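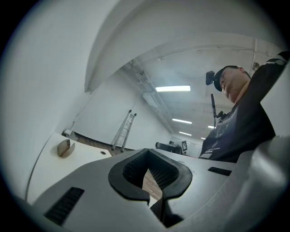
# Tola Hearing Binder, 8-tab

The Tola is a court binder for people who have been asked to explain themselves in front of a prosecutor, a judge or a parliamentary inquiry, and for the lawyers who have to sit next to them. It holds one case file, tabbed, in the order you'll wish you had put it in the night before.

Item no. 3764. Sold singly or in packs of 5.

## What you get

- 8 numbered tabs, blank on the back for second thoughts
- A locking spine that takes a full witness list and the complaint itself
- A front pocket for the summons – the first thing you'll be asked for and the last thing you'll find
- A plain gray cover with no window, so the reporters on the courthouse steps learn nothing from it

## Notes on use

Tabs 1 to 5 are meant for papers you plan to hand over. The rest are for papers you'd like to discuss with counsel first. The binder can't tell the difference, so please label them.

The spine lock clicks when it opens. Sixten Kristiansen, who defends former ministers in Surkulstead, has asked us twice for a silent one. We're looking into it. Until then, open it before the room goes quiet.

## Will it fit?

It fits the Hnatiuk document case standing up and the Dalar briefcase lying down. It doesn't fit in a coat, whatever your client says.

## Orders and returns

Orders placed by noon ship the same day, except Saturday. Unused binders can come back within 5 weeks. Binders entered into evidence can't be returned, and we'd prefer not to hear about them.

Bulk orders for law firms and party offices: ask for Ghizlane Zerouali.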